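Bottles, bags and the 67 bus

Tue 28 January

I stopped buying bottled drinks in July and I've been keeping rough notes since. I didn't set out to make a project of it. The corner shop on Clenholm Street put its water up again and I was buying one on the way to work and one on the way home, so I bought a flask for 19 dollars and told myself it had to last the year.

The first few weeks were mostly me forgetting the flask. I left it on the 67 bus twice. The driver had it the second time. The first one is gone, so really I've paid for two. 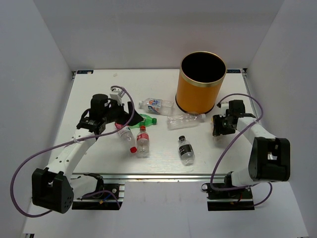 Bottles and an orange bin.

Recycling where I live is a mess. Our building switched haulers from Urnalier to Duviveck in the fall and the rules changed with it. Urnalier wanted caps off. Duviveck wants caps on and everything in clear bags, which I now have to buy. The leaflet runs to four pages and still doesn't mention yogurt tubs. I called and was told to wait for the new leaflet.

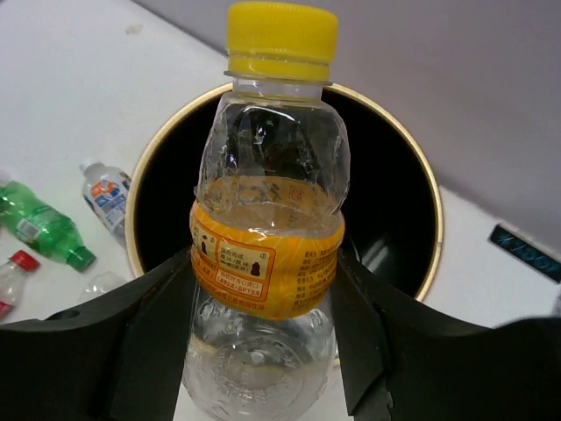

I do still buy a cold tea when I'm out all day. Last month I paid with a card that had 200 points on it and got nothing off, so I've given up on the card. What I have started doing is squashing the empties before they go in the bag. A thin one with a yellow screw cap and creases all down its shoulder, like the one above, takes up a lot of room if you leave it alone. Flatten it and the bag lasts me two weeks.

The flask has its own problems. Coffee gets into the seal and stays there. I tried baking soda, then vinegar, then just buying a new seal, and the new seal was best. 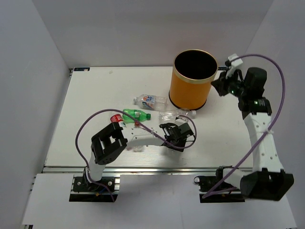
The smell was gone the same day. I now keep one flask for coffee and one for water, and the coffee one stays at my desk. Next I want to sort out lunch, which is still mostly plastic tubs from the deli.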